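Steter tests grippers, arms, cameras and controllers for companies that are about to buy them. We don't build or sell any of this equipment ourselves, and we don't take commissions from the people who do.

## Where we are

Our test hall is in Florkholm, on the ground floor of the old Trandel building at 1618 Canal Road. There are 9 test stations in the hall and a small workshop behind it where we make adapter plates and cables. Visitors are welcome by appointment. Parking is on the north side.

## What we do

Most customers come to us with two or three products on a short list and a job they need done. We mount each gripper on the same arm, run the same set of tasks, and write down what happened. A standard comparison takes 4 weeks. You get the full log, the video, and a report that says which product we would pick for your job. Sometimes the report says none of them.

The tasks use things from stores and kitchens: cans, bowls, bags, drawers with handles. We started with machined test blocks and still use them to measure grip force, but customers kept asking how a hand would do on a can of soda.

We also run camera trials, usually with the camera mounted at head height, and controller swaps where the arm stays the same and only the control box changes. The scoring software is called Szűcs. We wrote it in-house and customers can have a copy with their report.

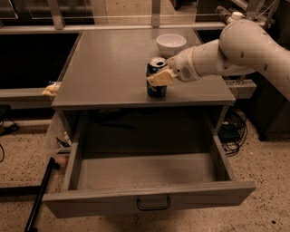 *Two-finger gripper on a soda can, drawer open.*

## Working with us

We are a team of 13. Send a short note saying what you need to pick up, how heavy it is, and which products you are looking at. Loan hardware from the maker is fine as long as it arrives with its manual.

Page last updated October 30, 2020.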